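# Inside the Old Towers: a teardown gallery

Welcome to the teardown shelf! Every winter the Plodolton repair room ends up with a pile of retired office desktops, and every winter I get far too excited about opening them. Most people only ever see the outside of these machines (usually from under a desk, with a foot resting on it), so I started keeping pictures of the insides. I love how much design goes into a case that was meant to stay shut.

The tower in this gallery is a Dell. It came in with the December batch, and it's going through the same routine as everything else on my list: side panel off, a good long look, then parts out and into labeled trays. The tray numbers go in the Zomex binder, which has reached entry 1482 and needs a bigger spine.

I always lay a tower down before I start. Everything on the board faces you that way, screws stay where you put them, and you can read the labels without kneeling on the floor with a flashlight in your teeth.

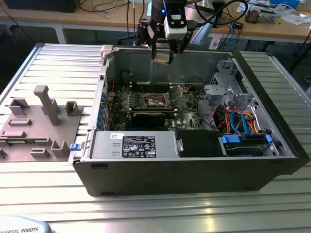

**What should come out first when you strip a desktop for parts?**

The expansion cards, once the machine is unplugged and you've touched bare metal to get rid of static. Cards tend to block the cables you need to reach next, and with them gone you have room for your hands. Memory goes after that, then the drives, and I save the power supply for last.

**Side panel off, entry 1387.** A green board with the CPU socket sitting open near the middle, its metal frame and lever right there to admire. I could look at a socket lever all day! It's such a satisfying bit of hardware, a bent piece of metal doing precise work.

**The card and the slots.** There's one long black expansion card seated below the socket, and the memory slots are up and to the left. Look along the rear panel side too, where the slot brackets have little blue clips. Colored touch points are one of my favorite things in office machines, a small kindness to whoever has to work on them later.

**The power supply corner.** Silver box, black rating label, a row of certification symbols. Read that label before you reuse any supply. I copy the whole table into the binder by hand, and yes, it takes forever, and I still enjoy it. The metal release handle at the end gets a special mention from me.

**Where the parts go.** Cards and memory go to the Trultomum swap shelf, bagged in anti-static sleeves. Screws go in the jar (we're on jar 7). Bare cases wait for the Makris scrap pickup, and around 18 of them fit in the hallway before people start complaining.

More towers are stacked up for the next round, and I'm hoping for at least one with a really strange fan shroud.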